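**Varkix Hard Oil for wooden tables and worktops**

Varkix is an oil with a little wax inside, made for wood which is used every day: dining tables, desks, kitchen worktops, shelves. It goes into the wood and leaves a thin, matte protection on top. You can still feel the grain under your hand. If you are looking for a thick glossy layer like on a bar counter, please choose our lacquer Bundix, because Varkix will never give you this look.

We sell it in our own shop and by mail. The formula has been the same since we started with it. In May we changed only the can, which has now a wider opening, so a flat brush can enter without touching the sides.

**Which tone to choose**

Varkix comes in Clear, Pale and Honey. Clear makes the wood a little darker and warmer, the same as when you wipe it with a wet cloth. Pale contains a small quantity of white pigment, and it keeps light woods such as ash, birch or maple from turning yellow. Honey is for customers who like an older color, and it is also good when a new table must stand next to old chairs.

Please always make a test on the underside of the table. The same tone can look different on two boards of the same tree, and we cannot take back a can which has been opened.

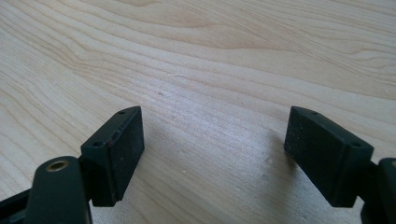 *Wavy grain on a pale tabletop, smooth and faintly matte.*

**How to apply**

1. Sand the wood, the last time with grit 180. Do not go finer, or the surface closes and the oil stays on top.
2. Remove all dust with a vacuum cleaner and then with a dry cloth.
3. Stir the can well. Do not shake it.
4. Put on a thin coat with a flat brush or a cotton cloth, along the grain.
5. Wait 9 minutes and wipe off everything the wood did not drink. A forgotten spot becomes sticky and has to be sanded again.
6. Let it dry overnight with the window a little open, and repeat. Two coats are enough for a table. For the area near a sink we advise three.

You can put light things on the table the next day. Full hardness needs two weeks, and in this time please use no wet cloth and no tablecloth.

Used cloths can start to burn by themselves when they lie folded or in a bin. Spread them flat outside until they are fully dry, or keep them under water in a closed metal can.

**Care and small repairs**

For daily cleaning, a damp cloth with a drop of mild soap is sufficient. Fine scratches can be treated locally: sand lightly along the grain, wipe, and rub in a few drops of Varkix with a finger in a glove. With lacquer you would often have to sand the full top. A table in a family kitchen usually needs a fresh thin coat once a year, a desk less often.

Water rings that are still white normally go away with the same method. Black rings come from iron and tannin, mostly on oak, and the oil cannot remove them.

**Details**

| | |
|---|---|
| Content | 2 liters |
| Tones | Clear, Pale, Honey |
| Surface | matte |
| Tools | flat brush or cotton cloth |
| Storage | closed, free of frost, away from children |
| Not suitable for | floors, outdoor furniture, veneer with an old lacquer |

**Goes well with**

Rinaldi flat brush, natural bristle. Lultodia wood soap, without perfume.

**Delivery**

The can is shipped by road only. Orders with more than one can are packed in separate boxes, and they may arrive on different days. For workshops which buy regularly we have a price list, please write to us and tell us the tone you need.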